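Body Camera Retention: A Records Supervisor on Storage and Staffing
Add comment

3/9/22

The records unit in Plosberg handles video for 171 sworn officers. Its supervisor, who asked that the interview run without a name, has managed the archive through two changes of software.

"The cameras are the cheap part," the supervisor said. "Storage and review time are where the money goes."

Last year the unit received 1,054 requests for footage. Simple ones are closed in a day. Requests that need redaction take up to eight hours of staff time each, as faces and license plates are still checked by hand after the Travent software makes its first pass.

The unit has six clerks. In December two were moved to evidence intake - a change the supervisor described as "workable on paper."
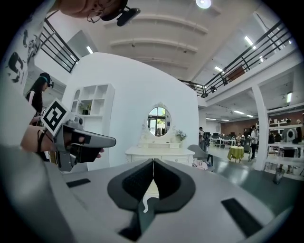 Who decides when a recording is deleted?

"The case category sets the date. An officer can ask for a longer hold, and a shorter one needs a signed order from the county attorney."

A revised retention schedule is now under legal review.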